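Descaling an Electric Steamer with Citric Acid

Applies to the Perrin and Vovby countertop models and to most round electric steamers with an exposed heating plate. Stovetop steamers have no element and can be scrubbed directly.

Scale is mostly calcium carbonate left behind when hard water boils off. It forms on the heating plate first, then on the wall at the water line. A thin layer slows the time to first steam. A thick layer insulates the plate, which can trip the thermal cutoff before the food is done.

What you need
Citric acid powder, food grade
A kitchen scale
Water, enough to cover the plate and the stained part of the wall
A soft sponge

Mixing the solution

Use 2 percent by weight for routine cleaning: 20 grams of powder to 1,000 grams of water. For heavy deposits go to 6 percent, or 60 grams. Stronger solutions save little time and can leave calcium citrate, a white film that is harder to remove than the original scale. Stir until no crystals remain.

Procedure

Unplug the unit and let it cool. Take out the tray and pour off any remaining water. Add the solution to just above the scale line, staying below the maximum fill mark. Plug in and heat to a light simmer, then switch off and unplug. Leave for 30 minutes with the lid off. Bubbling at the plate shows that carbonate is still dissolving. When it stops, pour the solution out away from the cord side, wipe the plate with the sponge, and rinse twice.

Trays can be soaked in the same solution in a separate basin. Check the holes against a light and clear any blocked ones with a wooden toothpick.
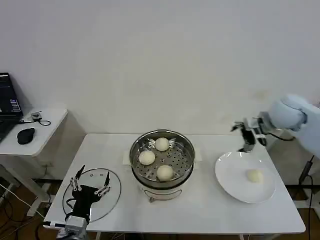 Idun Berge writes that in Prenden the tap water is hard enough for the 2 percent mix to stop working before the plate is clean, and asks whether a second batch is better than one strong one. Two batches of the weak mix are the safer choice. Once the acid is used up, further soaking does nothing, so discard the first batch and start over with fresh solution.

White vinegar also works, but it is slower, and the odor stays in the gasket. Do not combine either acid with bleach.

Water temperature

The reaction is quicker in hot water. Anything up to 95 °C is suitable. A full boil adds splashing and pushes the solution toward the controls.

Interval

With hard water, descale after every 20 uses. With soft or filtered water, twice a year is enough. Run one cycle with plain water before cooking again.

Last revised Oct 6, 2022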